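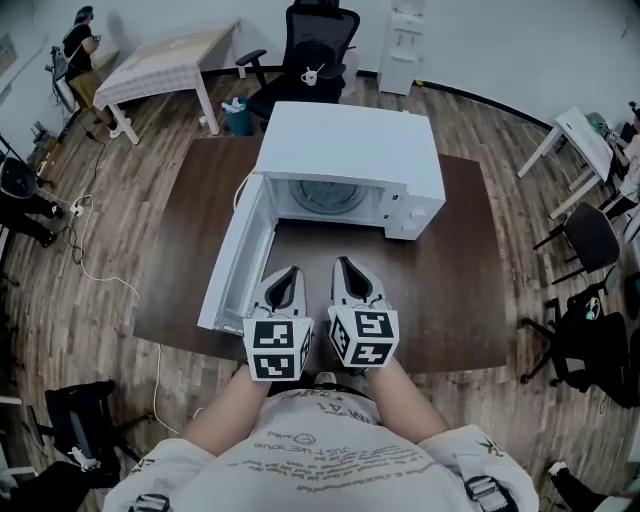
Home Stories Recipes Small Spaces About

Stories > Small Spaces > Kitchen Talk

Filed under: Living With Less, Appliances

I have a soft spot for people who love a boring appliance, so when a reader from Terirside wrote in to say she'd cooked almost nothing on a stove for two years, I called her up that same afternoon. She talks fast and she laughs a lot, and we ended up going over an hour on the subject of microwaves.

Her place is one room plus a bathroom, up over the Nokside bus stop, and there's no kitchen to speak of. "There's a sink and a shelf," she told me. "When I moved in I thought, fine, I'll get a hot plate. Then I priced everything and bought a used microwave and a decent knife."

It lives on a table — a regular table, the one she eats at — and that was the first thing I wanted to ask about. Doesn't it get in the way? "You have to plan for the door! It swings out to the left and takes half the table with it. My bowl always goes on the right now. I put it on the left for a month and kept knocking the spoon on the floor."

The cord was the other headache. Her outlet is low and on the far wall, so for a while she had it stretched across where she walks. Now it runs off the left side of the table and over the floor to a power strip, and she unplugs it before she wipes anything down.

I asked what she cooks, expecting oatmeal. Well, there is oatmeal. But there are also potatoes, salmon with lemon under a plate, a chocolate cake in a soup mug, and a rice dish from the Marinho cookbook that she's adapted so many times she isn't sure it counts anymore. "Rice wants a big bowl, way bigger than you think. I learned that one with a sponge in my hand."

She's a firm believer in the power setting. Hers goes up to 1,000 watts and she almost never uses all of it. "Leftovers at 600, always. People blast everything and then complain it's rubber on the outside and frozen in the middle. Give it longer and stir it. For butter I go down to 200 and stand there watching."

And cleaning? She takes the glass plate out every Sunday and washes it in the sink with the dishes. For the inside it's a cup of water with a slice of lemon, a few minutes on high, then leave the door shut a little while before wiping. "The roof is the part everybody forgets. Put your head down and look up in there sometime. Oh, it's awful."

She did look at a fancy combination oven from Judatard last August, and got as far as measuring the table for it. Too deep, as she'd suspected, and she didn't seem very sad about it. I asked if she'd want a full kitchen someday. "Sure, I'd love a freezer," she said. "And somewhere to put a baking sheet. I miss toast, too. You can't do toast in there, and believe me, I've tried."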